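I have been baking from the same recipe card since March and I think I've finally cracked the Lornero rolls. They're the soft, slightly sweet kind they sell at the Mavromatis bakery in Lurkia, and I used to ride the bus over there just to bring a bag home (and eat two on the way back, let's be real).

My first few batches were bricks. I was killing the yeast with milk that was way too hot, and then I got impatient with the second rise - a full 20 minutes more made all the difference! I also quit adding extra flour every time the dough felt sticky. Just oil your hands and keep going.

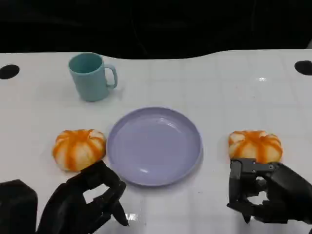 Two orange-and-white buns, an empty purple plate and a teal mug

Next up is a version with orange peel, and maybe a little cardamom if I can find some that hasn't been in the cupboard forever. If you have a good trick for keeping rolls soft overnight, leave me a comment - mine are always a bit sad by breakfast.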